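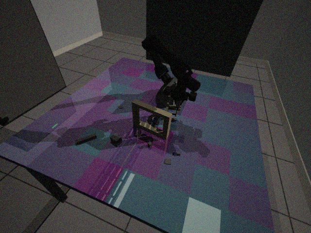
パッチワークの色合わせについて、忘れないうちに書いておく。布を始めて11年になるが、人に聞かれるのはいつも配色のことなので、まとめて流す。

まず布を選ぶ前に明度を見る。色相は後でいい。紫と青緑のように色味が離れていても、明るさが同じだと並べたときに境目がぼやける。逆に同じ青でも明るさが違えばきちんと分かれて見える。

明度の確認はスマホで白黒にするのがいちばん早い。布を床に並べて撮り、モノクロに変換する。全部同じ灰色になったら、どれか一枚を明るいものか暗いものに替える。

赤いフィルム越しに見る方法もある。ただし赤系の布は実際より明るく見えるので、赤紫やピンクを使う人には向かない。自分は使わなくなった。

四角だけのパターンは簡単だと思われているが、縫い目がずれるとすぐ目立つ。三角や六角のほうがごまかせる。初めての人に四角つなぎをすすめるのは、縫いやすいのと、失敗の場所がわかりやすいから。

縫い代は7ミリで通している。本によって違うが、途中で変えないことのほうが大事。一枚の中で混ざると角が合わない。

アイロンは押さえるだけ。滑らせると布が伸びる。特にバイアスに裁ったところは一度伸びるとほぼ戻らない。スチームは最後の仕上げまで使わない。

縫い代を倒す方向は段ごとに交互。奇数段は右、偶数段は左。こうしておくと段をつなぐときに縫い代どうしがかみ合って、まち針が少なくて済む。

いま作っているのは食卓用の大きいクロス。紫を軸にして、青緑と灰色がかった青、あと赤紫を少し。最初は赤紫を多めに置いていたが、離れて見ると赤紫ばかり目に入るので減らした。

赤紫は減らしても弱くならない。むしろ間隔が空いたぶん一枚ずつが見える。強い色は全体の一割くらいから始めて、足りなければ足すのがやりやすいと思う。

布はCarretero(カレテロ)という店の通販で買っている。無地の品番501が紫、521が灰青。501は洗うと少し色が出るので、必ず先に単独で水に通す。521は今のところ出たことがない。

色が出るかどうかは、端を小さく切って濡らし、白い布に挟んで一晩置けばわかる。面倒でも濃い色は全部やる。前に水通しを省いて、白い部分が薄桃色になったクロスが家に一枚ある。今は台所の棚の目隠しになっている。

糸の色もよく聞かれる。全部に合わせようとすると何本あっても足りない。中間の灰色が一本あればたいてい間に合う。濃い布が多いときは濃い灰色。白い糸は紫の上だとかなり目立つ。

配置を決めるときは、必ず一晩置く。夜に電球の下で決めたものは、朝の光で見ると違う。青緑は電球の下で緑に寄り、紫は茶色っぽくなる。窓のそばで昼に見た色を基準にしている。

置いたら写真を撮って、裏に番号を書いたマスキングテープを貼る。撮るだけだと、縫っている途中で向きがわからなくなる。テープは長く貼ると跡が残ることがあるので、縫ったらすぐはがす。

配色の本で一冊だけ挙げるなら、ゴンサロ・カサド(Gonzalo Casado)の薄い冊子。Prodalowという小さいところが出している。99ページしかなく、半分は布を並べただけの図版。文章は少ないが、似た明度の布を隣に置くとどうなるかを延々と見せてくれる。

カサドの言うことで納得していないのは、無地と柄を混ぜるなというところ。細かい柄は遠目には無地と同じなので、混ぜて困ったことはない。大柄は確かに難しい。切る場所で色が変わってしまう。

裁つ道具はロータリーカッター。刃はKormontの替刃を使っている。糸が一本だけ切れ残るようになったら交換時期。そこで粘ると力が入って定規がずれる。

定規は裏に滑り止めを貼る。専用品でなくても、細かい紙やすりを小さく切って四隅に貼れば足りる。ただし紙やすりは厚みがあるものだと定規が浮く。

「全部同じ大きさの四角だと単調にならないか」という質問が来ていた。なる。なので自分は長方形を混ぜている。幅はそろえて長さだけ変えると、計算が楽で見た目に動きが出る。

長さは二種類か三種類まで。それより増やすと段の端が合わなくなり、最後に半端な布を足すことになる。方眼紙に一度描いてから裁つのが確実。

キルト綿は食卓用なら入れない。皿やコップが安定しないし、乾くのに時間がかかる。裏に薄い綿布を一枚つけて、縁だけしっかり縫う。それだけで十分重みが出る。

縁の色は最後まで決めない。中ができてから細く切った布を数種類当ててみる。たいてい、いちばん暗い色か、その一つ手前に落ち着く。今回は灰青の521にするつもり。

2月にDrestcombeの展示に出すので、それまでに縁を縫い終える予定。残りは四段と縁。糸の番手と針のことは長くなるので、また別に書く。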